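タオルのたたみ方、変えました(とりあえずメモ)

火曜の夜、急いで書いてます。あとで直すかも。

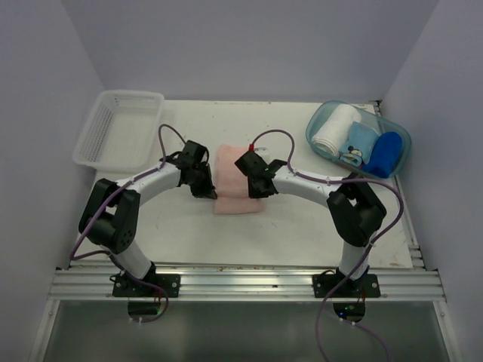 まず、なんで変えたか

洗面所の棚が狭い。もうずっと狭い。引っ越してきたときから分かってたのに、タオルだけ増えていく。ピンクのやつ、もらいもののグレー、ジムで使ってた薄いの。全部三つ折りにして積んでたら、下のを抜くたびに雪崩。朝の7時前に雪崩。つらい。

で、職場のゴピナートさん(Gopinath Murthyさん、席がとなり)に愚痴ったら、「棚の奥行きを測ってから折ればいいのに」と。測ってなかった。帰って測った。ずっと折り幅のほうが大きくて、手前にはみ出してたんですね。そりゃ落ちる。

今のやり方

広げる。テーブルの上で。床でやると腰にくるのでやめた。
長い辺を半分に。ここで角を合わせる。ずれてたら開いてやり直し。
もう一回半分。棚の奥行きに合わせて、最後の折りは少し短めでもいい。
手のひらで真ん中から外へ押す。空気を抜くかんじ。
輪になってるほうを手前にして棚へ。

これだけ。角を合わせるところだけ真面目にやれば、あとは雑でも四角くなります。ピンクは毛足がふわっとしてて、押さえてもすぐ戻ってくる。戻ってくるのは諦めた。端っこが多少もさもさしてても、輪が手前なら見えなし。

バスタオルは別。大きいので三つ折りを挟まないと棚に入らない。こっちはまだ研究中。巻くのも試したけど、転がるので2日でやめました。

かごの話も少し

Metham の浅いかごを3,000円で買って、フェイスタオルはそこに立てて入れてます。5枚でちょうど。6枚入れるとかごが膨らんで棚から出せなくなる。やった。

Nambiar の仕切り板も気になってるけど、奥行きが合うのか不明。店で現物を見れた人いたら教えてください。通販のページ、横幅しか書いてないんですよ……

あと柔軟剤。減らしたほうがふかっとする気がする。気がするだけかもしれない。干す前に10回くらい振るのは続けてます、これは腕が疲れる。

残ってること

・バスタオルの折り方を決める
・グレーのタオル、雑巾にするか迷い中
・シーツ(考えたくない)

シーツはゴムの入ってるやつが本当に四角くならなくて、いつも最後は丸めて押し込んでます。上手い人のやり方、コメント欄で募集。前にカルティケヤンさんが書いてくれた「角を角に入れる」っていうの、三回読んだけど途中で手が足りなくなりました。もう一回やってみまます。

洗濯機が鳴ったので今日はここまで。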